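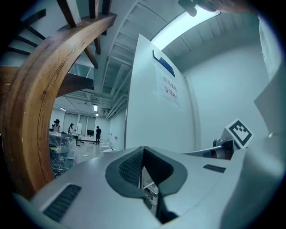
Gripper at the foot of the stairs, tag side on the right.

Forum index > Cells, Fixtures and Grippers > Maintenance

Thread: Marker bracket creeping on the hand-held gripper, what are you all doing about it?

stairwell_jog
Posts: 57
November 2019

Photo up top is from the gripper's own camera. The gray bracket on the right with the square marker on it is the subject of this thread. The marker sits at an angle by design. The trouble is that the angle is no longer the one it was designed with.

We run a Kitden hand-held unit. Same shell as the one on the arm, so whatever we learn on one we get to suffer twice. Over a few weeks the tracked pose has developed a slow lean. I re-register, it's fine, and after roughly 400 grasps it has wandered off again. The bracket screws are tight. I have tightened them so often that the heads are starting to look at me funny.

What I've done so far:
Cleaned the marker with a dry cloth.
Cleaned the lens.
Swapped the bracket screws for new ones, same length.
Re-ran the registration with the jaws closed, then open, then closed again out of spite.

Is there a known fix, or do I just put re-registration on the daily sheet between coffee and regret?

torque_and_see
Posts: 1462

Tight screws mean nothing if they're tight into a stripped insert. Take the bracket off and look at the brass in the housing. If an insert turns when the screw turns, there's your lean. Ours would spin all day and still feel like it was snugging up.

While you're in there, put blue threadlocker on it. Blue. The last person in our shop who used red is still remembered every time that cover has to come off.

mostly_grease
Posts: 309

I'd leave the bracket alone for now and look at the lens. Your picture is very wide, with the black ring all the way around. On a lens like that, the marker sits way out toward the side, where a tiny shift in the mount moves it a lot. We chased a "bent bracket" for most of a February and it was the lens lock ring, backed off a quarter turn.

Test: tape a second marker somewhere solid on the housing, nearer the middle of the view. Log both. If both of them drift, blame the camera. If only the bracket one drifts, torque_and_see gets to be smug.

torque_and_see

I was going to be smug either way.

Also, a quarter turn on a lock ring gives you soft focus before it gives you drift. The edges on that marker look fine to me.

mostly_grease

They look fine at forum size. Everything looks fine at forum size.

pinch_point_pete
Posts: 57

Side question, what's hanging off the top right in the picture? Dark brownish thing, out of focus, with a little black clip by it. If that's part of your rig and it has any weight, it could be tugging on something.

stairwell_jog

It isn't attached to the gripper. The only things on the gripper are the things that came on the gripper, plus my fingerprints.

usitz_refugee
Posts: 400

We came over from Usitz grippers, and they had a printed bracket that crept under its own weight if you parked the unit marker-down. Where does yours rest between shifts? If it's lying on its side on a bench, the bracket is holding up the whole tool, and plastic has a long memory for that kind of treatment.

We made a cradle from a foam block with a cutout so nothing touches the bracket. Cost nothing. It's ugly and it has outlived two supervisors.

stairwell_jog

It rests on its side. On a bench. Marker-down, if I'm being fully truthful, so the vent side is up and can breathe.

usitz_refugee

Well then.

torque_and_see

Still check the inserts. You can park it wrong AND have a stripped insert. I have seen this done by professionals.

pinch_point_pete

And vacuum that vent grille on the left while it's open. Blowing it out with the air line just moves the lint into the gearing. Same for the mesh down in the notch, soft brush only.

skostel_cell4
Posts: 309

Disagree on the brush. Use tape. Dab, don't drag. Brush hairs come off and end up in the mesh, and then you own a gripper with eyelashes.

stairwell_jog

Update. Took the bracket off. Two inserts fine, the third one spins like a lazy Susan. Bracket itself also rocks when I lay it on the surface plate, so it's both. New bracket is on order, the insert is reset with a soldering iron and some bad language, blue threadlocker on all three. Taped a second marker on as suggested and I'm logging it against the old bracket until the new one shows up.

Foam block is cut. It looks like something chewed it.

mostly_grease

And the lock ring?

stairwell_jog

Tight.

mostly_grease

Put a paint line across it anyway. Then next time you'll know at a glance, and I can be wrong faster.

usitz_refugee

Write the insert repair on the sheet too, with which corner. When it lets go again you'll want to know if it's the same one.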